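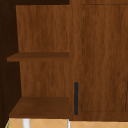 1 min read

Uvosthorpe Swift Counts

Nest records for common swifts under the eaves of Uvosthorpe, one row per nest visit. Swifts are tidy birds on paper and nowhere else.

Coverage: 96 nests on 50 streets, May to July. Marchetti Lane was surveyed twice by two people who disagree, so both versions are in.

Columns: nest_id, street, visit_date, adults, chicks, notes. A blank in chicks means no one could see in. A zero means someone could - and was disappointed.

Known problems: the notes column contains opinions about starlings.

Maintainer: Hidayah Raju. Last updated 1 Feb 2020.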